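3.2 What grows in the gaps

The old field walls at Fletolwood were built without mortar, and for plants that makes all the difference. Every joint between two stones is a small pocket that catches dust, leaf crumbs and rain. We went in expecting a bit of moss and a few tired ferns, and came away with a list long enough to change how we think about garden walls altogether.
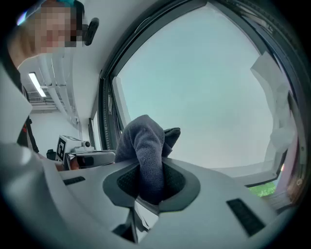
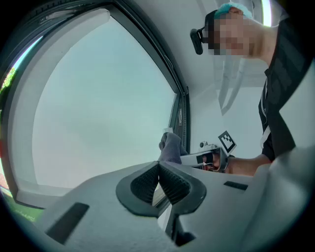

Figure 3. Light grey hand-held gripper. First panel: with a bunched dark cloth at a window. Second panel: the two fingers and their ribbed pads.

We surveyed 12 walls, with a combined length of almost 600 metres. Nine of them run through open paddocks on the basalt rise above Zulard Creek. The other three have been swallowed by house gardens over the years, and one of those, known locally as the Schwerdtfeger wall, is now the back edge of a vegetable patch. Each wall was divided into one-metre lengths, and both faces and the top were searched. A plant was recorded if it was rooted in the wall itself. Plants growing at the foot and leaning on the stones were left out, however pretty they looked (and some of the native geraniums were very pretty indeed).

Records were entered on the Fendimach sheet, a simple paper form that has a row for each metre and columns for face, height above ground, width of the gap and what was growing in it. We had first tried a longer form with a sketch box. It was lovely to look at afterwards, but it slowed us down badly in wind, so we dropped it after the first wall and went back over that wall with the short form.

In all we made 1,563 plant records, covering 43 species of mosses, ferns and flowering plants. Lichens were present on every wall but are not part of the total. They deserve a study of their own, by someone who knows them better than we do.

Height mattered a great deal. The lowest third of each wall was the busiest part, with ferns in the deeper gaps and a thick felt of moss on the stones just above the soil. The middle third was more patchy. Then, to our delight, things picked up again at the top, where the capstones had tilted and small wedges of soil had built up behind them. Stonecrops were common up there, and so were small annual grasses that had dried to straw on the paddock walls while still green on the garden ones.

Which way a wall faces mattered just as much. Southern faces stay shaded for most of the day in our part of the world, and they held nearly all of the ferns. Northern faces bake. Even so, they were far from bare, and the plants we found on them were often ones we did not see anywhere else on the same wall. A builder who wants a wall full of life could do worse than run it east to west, so that it has one cool side and one hot one.

The size of the gap was less simple. We had guessed that wider gaps would hold more plants, and up to the width of a thumb that was so. Past that, the pockets seemed to empty out. Soil in the widest gaps was often loose enough to trickle through the fingers, and in several places we could see daylight through to the other side. Walls built with plenty of small packing stones, called hearting by those in the trade, held their soil far better. The Schwerdtfeger wall is beautifully packed, and had more plants per metre than any other in the survey, although its position beside a watered garden bed must take part of the credit.

3.3 Planted and unplanted walls

The three garden walls gave us a chance to look at a question gardeners often ask, which is whether it is worth planting up a dry stone wall or better to wait. Two of the three had been planted on purpose by earlier owners. The third had been left alone.

The planted walls were brighter, especially in September, when the daisies were out along the tops. They were also more uneven. One trailing daisy had spread over a long run of capstones and very little grew under it. The unplanted wall looked plain from the path, but up close it was a marvel, with tiny ferns no bigger than a fingernail tucked under the overhangs and three kinds of moss sharing a single stone. We would not read too much into three walls. They differ in age, in shade and in how much water reaches them, and any of those could explain what we saw.

Still, there is a practical hint here that we would love to see tested properly. Where the owners had pushed small plants into the wall with a plug of heavy soil, the plugs had often stayed put long after the plants had gone, and other species had moved in. A few plugs of clay soil set into a new wall during building, with no plants in them at all, might bring it to life years sooner. It would cost next to nothing to try, and a pair of matching walls, one plugged and one not, would make a fine long project for a school or garden club.

We also noted animals when we met them, though we did not search for them. Skinks were on most of the paddock walls on warm mornings, and small snails were sealed into the shaded joints in surprising numbers. On two walls, native bees were going in and out of gaps where the packing had turned to fine dry earth. These notes are listed with the site sheets and are not used in the comparisons that follow.

One caution applies to all of the above. Several of the paddock walls have been repaired, and repairs were not always easy to tell from old work. Where a run of stones had clearly been reset we marked it on the sheet, but older repairs that have had time to weather will have been missed. The effect would be to make the old walls look a little poorer in plants than they are.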